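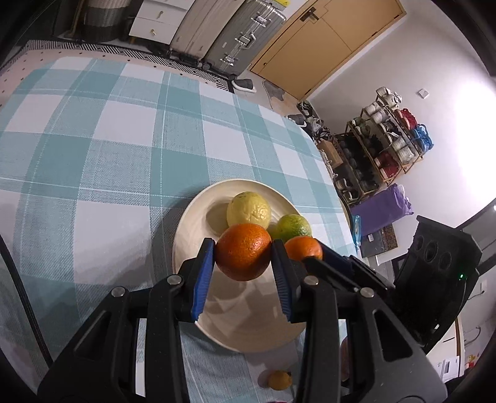
Citrus held between ribbed finger pads over a plate, with a second gripper at the right.

Gripper faults at the kitchen table: bruised and dropped fruit

Most bruising on a hand-held gripper comes from one worn part, the pad. On our Venter pair the ribbing on one finger had gone smooth at the tip. The user squeezed harder to compensate, and the skin of an orange split under the load. The juice ran into the linkage and the fingers stuck half closed.

If the fingers stick
Switch off at the wall before touching the linkage. Do not prise the fingers apart with a knife or spoon handle. Support the fruit from underneath, ease the arms open by hand and keep fingertips clear of the pivot pins, where the gap closes quickly.

Cleaning
Wipe pads and pins with a cloth wrung out in warm water. Citrus juice dries to a sticky film and should be removed the same evening. Do not soak the housing. Dry the ribs with a soft toothbrush.

Checking the pads
Press each pad against a sheet of paper and pull. The paper should drag evenly along the whole length. Replace pads in pairs. Ours lasted around 19 sessions; the Daltavitz spares are slightly softer and mark thin-skinned fruit less.

Cables
Keep cables off the plate and away from the moving arms. Ours snagged once and pulled a loaded plate 37 cm along the table. Tape the slack to the table leg.

Two grippers at one plate
Work from opposite sides, and let one open fully before the other closes on the same fruit. Throw away any fruit that has touched grease.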